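Chapter 7
What the Kitchen Remembers: Household Goods as Historical Evidence

Anyone who has taken a survey course in social history has met the claim that ordinary objects "speak." Bowls speak, spoons speak, chipped saucers speak at length. This chapter takes a more doubtful line. Objects are mute. People speak about them, often with great confidence, and the student's first job is to work out how much of that speech rests on the object and how much was carried in from somewhere else.

Take the case of the Erdem house, which will come up again in Chapter 8. When the building was cleared, the contents of its kitchen were listed by Serpil Tatlı and Ozan Polat. Their list ran to 803 entries. It is a good list. It gives the room, the shelf, the size and the condition of each piece, and it marks repairs. What it doesn't give is who bought the things, who used them, or whether anybody liked them. Within a few years, though, the list had been used to support two quite different stories. Thibault Besson read it as proof of a family on the way up, buying new dishes faster than it could break the old ones. Montserrat Tejada, working from the same pages, saw a family in decline that had stopped throwing anything away.

Both readings are neat, and that should make us nervous. A full cupboard is what you would expect in a rich house, in a thrifty house, and in a house where an aunt has died and left her crockery to people who had plenty already. The list can't tell these apart. Besson's answer was that the newer pieces sat on the lower shelves, within reach, so they must have been in daily use. Perhaps. In my own kitchen the lower shelves hold whatever is too heavy to lift, including a stew pot I have used twice.

There is a second problem, and it is harder to get around. Lists are made by people, at a certain moment, for a certain purpose. An estate list wants things that can be sold. An insurance list wants things that can be claimed. A museum list, and the Erdem list is one of these, wants things that can be kept, and it tends to pass over what looks worthless: the jar lids, the bent wire, the rags. İlker Bilgin, who went back through the Tatlı and Polat notebooks, found a line in February reading "misc. tins, not taken." We have no idea how many tins. For a historian of storage and saving, those tins may have mattered more than the good plates.

Comparison helps, up to a point. The Borel and Fokine collections were gathered from houses of similar size, and a student who lays the three lists side by side will notice patterns. Large serving dishes are rare in all of them. Cups outnumber saucers. It is tempting to go straight from there to a theory of how people ate, and several authors have. But saucers break too, and get put under flowerpots, and a flowerpot on a balcony is seldom counted as part of a kitchen.

None of this means that household goods are useless as evidence. It means they answer small questions better than big ones. Wear on a rim can suggest stacking or scraping. A mended handle shows that somebody thought the cup worth mending. Whether that somebody was poor, fond of the cup, or just good with glue is a separate question, and it needs a separate source — a letter, a bill, a neighbor with a long memory (and neighbors need checking as well).

7.1 The Plain White Dish 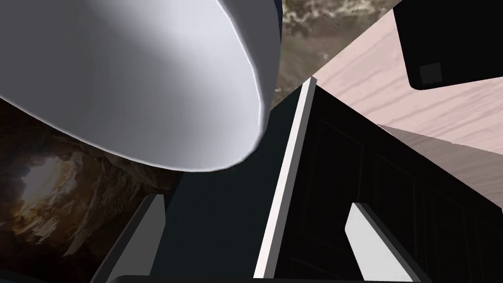
Reading time: 7 minutes

Plain white ware is the hardest test of everything said so far. A painted plate can often be tied to a workshop or a fashion. A smooth white surface with a thick lip gives you very little to hold on to, and writers have filled the gap with talk of modesty, hygiene, modern taste and good sense. The Wolleck survey went as far as to sort households by "outlook" according to how much white they owned. It never asked what else the local shop had in stock.

We will start with the shop. The next pages look at price, supply and replacement, in that order, and leave taste until last. Before going on, pick one dish in your own home and write down only what you could prove about it to a stranger. Most students find that the page stays fairly short.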